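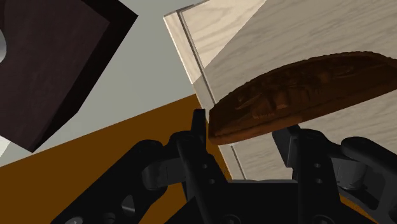

2021年1月16日　投稿者:lougher_k

うちの2本指グリッパ、Fudauのセルで使ってるんですが、最近左の指だけ閉じが遅れます。半月形のパイみたいな形のワークを端からつまませると、右が先に当たって板の上でくるっと回っちゃう。800回くらい連続で回した後に気づきました。リンクのピンですかね?

もちづき工房
ピンより先に指先のパッドを見たほうがいいと思う。うちのは片側だけ減ってて、替えたらあっさり直ったよ〜。ネジは対角に少しずつ締めてね。

nuro_user
いや、パッドじゃ閉じの遅れは説明つかなくない?減ったら当たりは変わるけど、動き出しは左右同じはず。私ならリンクの根元のガタを疑います。電源落として指を手で揺すってみて、左だけカクカクしたら当たりです。

lougher_k
揺すってみました!左、カクカクします……。パッドの減りは左右同じくらいでした。Huvanoのグリス、4月に塗ったきりなんですけど、それもまずいですか。

nuro_user
そりゃ塗らなすぎ(笑)うちは毎月やってます。ただガタが出てるならグリスじゃ戻らないので、ブッシュ交換ですね。

もちづき工房
毎月は多すぎでしょ、はみ出して粉を拾うよ。うちは拭いてから薄く、年に数回。まあブッシュは私も賛成です。パッド説は引っ込めます。

lougher_k
左だけ替えました。速度40%で123回流して、回っちゃったのはゼロ。20%から上げていったんですが音も静かです。右も同じ年に組んだやつなので、部品が届いたら替えます。グリスの頻度はまだ迷い中……。

nuro_user
右を替えたら原点の取り直し忘れずに!私は一回忘れて指先を台にぶつけました。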